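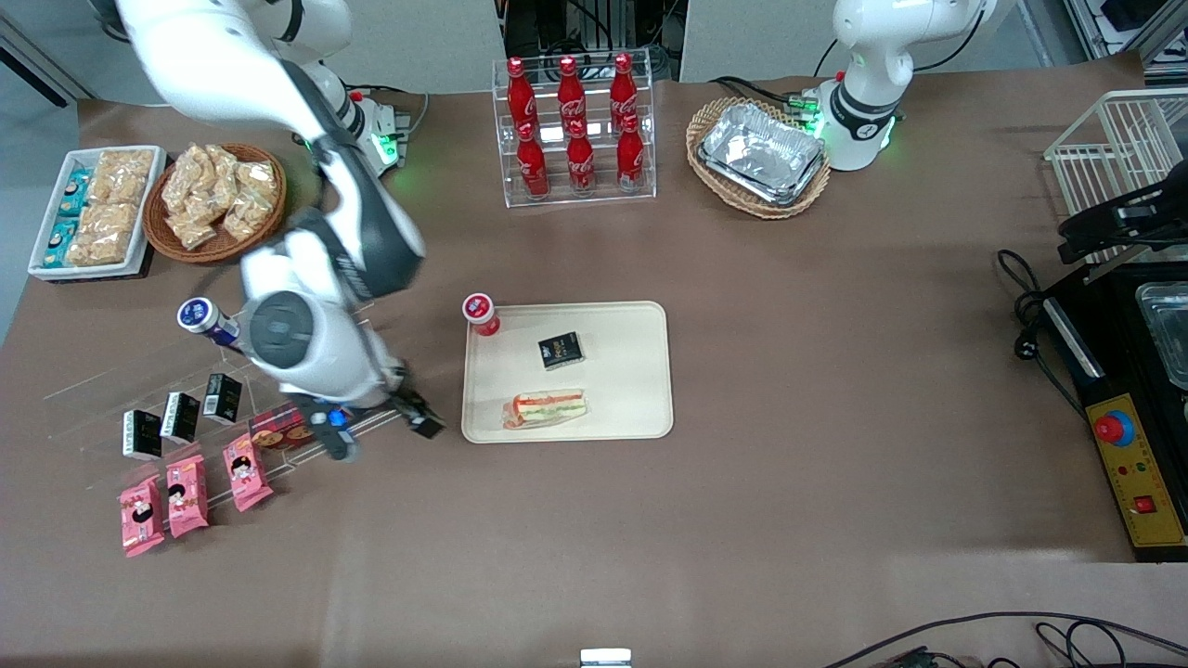

Canteen staff union sets conditions for tray-packing robot trial at Vastside

September 4, 2022

The staff association at the Vastside distribution site has agreed to a trial of a two-armed packing robot in the site canteen, but says it has yet to see proof that the machine will make anyone's shift easier.

The system, supplied by Ekovon, puts together meal trays for the night shift: a sandwich, a drink, a snack. The 49 people who work in the canteen and its stores have been told by the site's owner, Bangera, that it will "free them for better work". The association has asked twice what that work is. It has not had an answer in writing.

"We've heard the word 'free' a lot," said Radka Obradović, who speaks for the association. "Somebody still has to fill the baskets, line up the snacks and put the bottles back in the rack. If that's the better work, it's the dull half of the job we already do, with the chatting to customers taken out."

Bangera says the canteen serves 407 trays a night. The association does not dispute the figure, but points out that the supplier's demonstration used a neat table with every item in its place. A real counter at two in the morning has spilt tea on it and someone asking for no tomato.

The trial begins in October and will last 8 weeks. Under the terms agreed, no hours will be cut while it runs, staff may stop the machine at any time without having to justify it, and time spent restocking or clearing faults will be logged as work. Two members of the association will see the full logs, including the bad nights.

A similar scheme at Hurkeo was described by its managers as a success. Staff there were never asked, and the association would like to know what they think before Bangera quotes it again.

Canteen workers who want to comment on the trial can do so through their shift representative. Names will not be passed to management.

ENDS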